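Rondoline Collectors' Circle
Minutes of the general meeting, May 2026
Back hall, Ulutano

The Chair opened the meeting at twenty past seven, the advertised start being seven. Twenty-two members present. Apologies were received from five, two of whom were later seen through the window of the pub across the road. Their apologies stand.

1. Minutes of the previous meeting

Taken as read, with one correction. The cake stand described as "probably Victorian" should read "bought at a department store". The owner asked that her disappointment be recorded, and it is.

2. Matters arising

The missing loupe has been found in the biscuit tin. The biscuits have not been found.

The letter to the Yaman auction rooms about buyer's premium has been answered. The rooms thank us for our interest and have put the premium up. The Secretary was asked to write again in a colder tone.

3. Accounts

Balance at the bank stands at $2,746, up slightly on the last meeting because the electricity bill has not come. Subscriptions are paid in full apart from one member, who maintains that a box of odd saucers handed over in lieu was accepted in good faith. The meeting looked at the saucers again. It was moved that subscriptions be payable in money from now on. Carried, one against.

The insurer has asked for a list of everything held in the display cabinets with a value beside each item. Members with pieces in the cabinets are to supply their own figures. The Chair reminded owners that "priceless" is not a figure, and that last time it came up the insurer entered it as nil.

4. Spring fair

The fair will be held in November as usual. Stallholders will again pay by the table. A long discussion followed on what a table is. Last year one dealer put a plank across two of our tables and the gap between them, and paid for one. It was agreed that a table is whatever the hall supplies, with nothing bridging it, and that this will be printed on the booking form in bold.

Reproductions were raised. The rule that they be labelled has been followed patchily, with some labels found on the underside of heavy furniture. Labels must now be on the front and legible to a person standing up. A member asked whether "in the style of" counts as a label. It does, provided it is in the same size lettering as the name that comes after it.

Toys and tins will go along the north wall, glass away from the door. The silver dealers have asked not to be beside the jewellery dealers. The jewellery dealers have asked for the same thing, and it was noted as the first point on which the two groups have agreed.

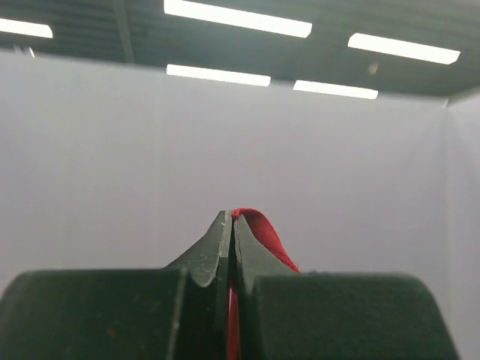 Can a member sell privately at the fair without booking a stall?

Members may put up to three pieces on the Circle's own table, and the Circle keeps a tenth of whatever they bring.

Pieces must be handed in by nine in the morning with the owner's name and lowest price on a tag. Anything unsold at four o'clock goes home with its owner. The Circle is still storing a hatstand from the fair before last and would like it to go home too.

5. The Werkel dresser

The dresser left to the Circle by the Werkel estate has now been looked at by two dealers. The first thinks it a good country piece with later handles. The second thinks it good handles with a later country piece. Their valuations differ by $955, and both offered to take it off our hands at the lower one.

It was moved that the dresser be sold at auction with a reserve. An amendment, that it be kept and used for the tea things, was put by a member who has been using it for the tea things. The amendment was lost narrowly. The motion was then carried, and the tea things are to be out of it before the next meeting.

A supplementary question was asked about woodworm. The holes are old. The small heap of dust under the left foot is less easy to date, and the Secretary will put paper down and report.

6. Identification evening

Well attended, with more objects than the panel could manage. Seven items were agreed on, four were argued over, and one was recognized by a visitor as part of a washing machine. For the next one, each person will be limited to two objects and to five minutes, which includes the story of the aunt.

The panel asked that members stop polishing brass before bringing it in. It also asked that members stop saying they haven't polished it.

7. General business

— The library copy of the pottery marks book has come back with pencilled corrections. Several of them are right. The borrower is asked to stop anyway.

— The hall's hire charge goes up in July. The Secretary will ask whether the increase covers the heater.

— A proposal to start a newsletter was welcomed warmly until a volunteer was sought. Held over.

— Parking. Held over, with the usual remarks.

Next meeting on the second Wednesday of next month, seven o'clock, meaning seven. Bring a small object beginning with the letter P. Paintings are allowed if they fit under one arm.

Meeting closed at 9.40 p.m.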